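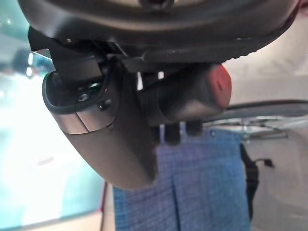

Gripper, checkered cloth, and me with too many thoughts about chores. Thread, sorry, it got long.

1/ My aunt Godelieve De Graaf is 29 years older than me and has opinions on every machine I have ever shown her. I sent her this and she wrote back "very nice, can it fold?" So that's the question I've been chewing on all evening, with a pot of tea and a pile of my own folding that I am not doing.

2/ Short answer from what I've seen: sort of! Towels yes, if you're patient. A fitted sheet, no, but then I can't do those either and I've had a lot more practice. Cloth is miserable stuff for a machine. It never sits the same way twice, it hides its own corners, and the minute you pick it up it's a different shape.

3/ Back in December I spent a long afternoon at Plokberg (they do linens for small hotels, lovely people, terrible parking) watching a folding line they'd bought from Bistton. Pillowcases went through beautifully. Then a bathrobe came along and the whole thing stopped dead, belt hanging out, and a woman walked over, sorted it in maybe 2 seconds and went back to her sandwich. I think about her a lot.

4/ Now, the jobs I'd really love help with are the ones around caring for somebody. When my dad was home sick it wasn't the big things that wore us out, it was the fetching and carrying and getting the chair from the bedroom to the kitchen and back again, all day long, plus the one time at 3 in the morning he wanted to look at the snow.
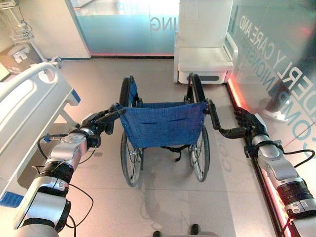

5/ And a wheelchair is a much kinder thing to hand a robot than a bathrobe. It has two handles, they're where you expect them, and it rolls. A hand on each one and you've got a decent grip on the problem. With an empty chair on a flat tiled floor I'd call that within reach.

6/ Put a person in the seat and I get a lot more careful. Door sills, rugs, a cat, a foot that's slipped off the rest. My dad used to reach out and grab the door frame because he'd spotted the mail. You feel that through the handles before you've even seen it, and I'd want to know a machine feels it too before I let it near him.

7/ Somebody asked about price. No idea for anything with two arms. The Zorkari floor scrubber at my old shop was 3,080 used, and we spent around 400 more on brushes the first year, and all it did was floors. It did them really well, mind you! I still miss it.

8/ So, where I've landed tonight: floors yes, towels mostly, moving an empty chair from one room to another I can believe, moving my dad not yet. Ask me again next year, I change my mind easily.

9/ Godelieve has now replied "so it cannot fold." Going to go do my laundry.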